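Public Comment Rules After the Plengate Ruling

Districts and towns that post agendas through the Enari portal have been asking whether their public comment rules need to change following the Plengate decision in March. For most of them the answer is yes, in two places: the sign-up deadline and the treatment of written comments.

The case began when the Plengate town council moved its speaker sign-up cutoff from the start of the meeting to noon on the day before. Agendas were still being posted at 5 p.m. that same day. A resident who wanted to speak on a zoning item had no way to know the item was listed until the sign-up window had closed. The court did not object to advance sign-up as such. It held that a deadline falling before the agenda is public leaves residents with no usable right to comment on listed items.
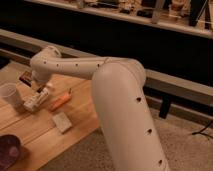
A robot arm over a light wooden tabletop.

The ruling is narrow. It applies to regular meetings of elected bodies and leaves emergency sessions alone. It also says nothing on the length of speaking time, so the common limit of 2 minutes per speaker stands where it is applied evenly. A chair who extends time for one speaker on an item should be ready to extend it for the others on that item.

Written comments are the harder part. Plengate accepted them by web form with a cap of 2000 characters, and staff cut anything longer without telling the sender. The court found that the cap was allowed and the silent cutting was not. A form that stops accepting text at the limit, with the limit shown on the page, meets the standard. A form that accepts the full text and stores part of it does not.
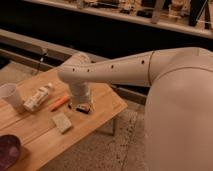 Bodies that take comments by email as well as by form should check that both channels follow the same rule. In Kavinell, the county board applies its cap to the form only, and emailed letters go into the packet at full length. No one has challenged this, but the reasoning in Plengate suggests that two residents writing on the same item should get the same treatment. The simplest repair is to state one limit in the rules of procedure and apply it to every written comment, whatever way it comes in.

Records staff should also note the retention point. A written comment received before the deadline is part of the meeting record even if it is never read aloud. Pruvost learned this when a records request turned up 22 comments that had been left out of the posted minutes. The town has since added them as an attachment and changed its minutes template to include a line for written submissions.

Existing rules may stay in force for 30 days after a body receives formal notice of the decision. Amendments to rules of procedure usually need a vote at a regular meeting, so clerks should look at the calendar before drafting. Where no regular meeting falls inside the period, a temporary order from the chair is acceptable if it is posted with the agenda.
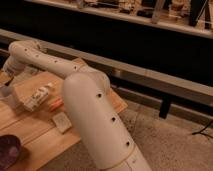

Suggested Wording for Sign-Up Deadlines

"A person who wishes to speak on a listed item may sign up at any time after the agenda is posted and before the chair opens that item." Bodies that need an earlier cutoff for remote speakers may add a second sentence setting it, as long as the cutoff comes after the agenda is posted.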